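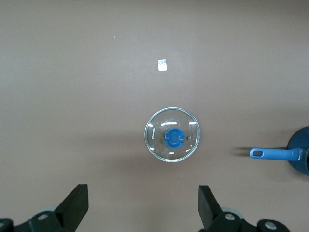 Ticket: Arm won't pick up the lid
Project: Flercombe College robotics club, kitchen task
Opened by: Marlina Goh
Assigned to: Hefin Lewis
Priority: High (Marlina), Medium (Hefin), High again (Marlina)
Opened: June 2026
Status: Closed, with grumbling

Marlina Goh wrote:
The arm will not pick up the glass lid. It goes to the lid, stops above it, shuts the fingers a good thumb's width to the left of the knob and then lifts with great confidence, holding air. The log says "grasp complete". I have had group project partners like this.

The job is lid off table, lid onto pan. The Tevar round wants 3 clean goes in a row and we can't do one. It was fine in January, when we used the old saucepan with the steel lid.

Tried so far: restarting the arm, restarting the laptop, restarting the arm again but more firmly.

Hefin Lewis wrote:
Which way does it miss? Always left, or all over the place? And are you on the wrist camera or the overhead one? Please attach the log from a failed run, the whole thing, not a photo of your screen.

Marlina Goh wrote:
Wrist camera. Always left. Log attached, whole thing, sorry about last time.

Hefin Lewis wrote:
Thanks. The lid finder is drawing its box round "KONKA". The brand name is printed on the glass to the left of the knob, and as far as our software is concerned that's the most interesting thing on the lid. It then aims for the middle of the box. So the arm is doing exactly what it was told, and I'm the one who told it.

The steel lid had nothing written on it, so this never came up.

Try switching the finder from "edges" to "colour" and give it the blue of the knob. Settings file, second block, the bit labelled DO NOT TOUCH. You may touch it.

Marlina Goh wrote:
Touched it. Different problem now. It ignores the lid completely and goes for the pan handle, which is also blue. It got a finger against the tip of the handle and pushed the whole pan along the table until I hit stop. The pan is fine. I've moved it back to its place on the right.

Hefin Lewis wrote:
Matching cookware. Lovely in a kitchen.

All right, two filters. First, only look at blue that sits inside a round rim. The lid has that thin silver ring right the way round and it shows up well against the brown table. Second, throw away any blue patch that's much longer than it is wide, which gets rid of the handle. I've pushed both to the club branch. Pull, then run it 24 times and write down what happens each time, including the embarrassing ones.

Marlina Goh wrote:
Pulled. Much better. It finds the knob, centres on it and comes down straight. It picks the lid up most times, and when it fails it now says the rim is missing, so at least it has the decency to complain.

All the misses were in the stretch after Avotiņš put the big light on. Could it be the reflections? There are white streaks across the top part of the glass and they seem to break up the ring.

Hefin Lewis wrote:
Very likely. The ring check wanted 100 per cent of the rim, which was optimistic of me. I've dropped it to 80. Leave the light on for the retest, because the hall will be bright and we won't get to choose.

Also, is the finger opening still set for the old knob? This one is rounded but a bit square from above, and if the fingers come in at a corner it'll twist.

Marlina Goh wrote:
It was still set for the old knob. Changed it, and turned the wrist so the fingers close on the flat sides. No twisting since.

Retest with the light on: three in a row, then three more because I didn't believe it. Zurano's team came over to watch the second lot and said nothing, so I'm taking that as praise.

Hefin Lewis wrote:
Good. Before I close this:

1. Put the DO NOT TOUCH label back in the settings file.
2. Save the new settings under a proper name. "final_final_lid" is already taken, twice.
3. Leave the white label on the table where it is. It isn't in the way, and I don't want to find out what else the finder has opinions about.
4. Someone should try it with the lid turned round, so the writing ends up on the other side. I don't expect trouble but I didn't expect the handle either.

Marlina Goh wrote:
1 to 3 done. On 4, I turned it half way round and it worked. Turned it a quarter and it worked, but slowly, as if thinking about it.

Hefin Lewis wrote:
Slow is allowed. Closing. If it goes back to grabbing the handle, open a new ticket and don't reply to this one, as I've turned the emails off.

Marlina Goh wrote:
Reopening to say the file is called "lid_blue_knob_bright_room".

Hefin Lewis wrote:
Closed.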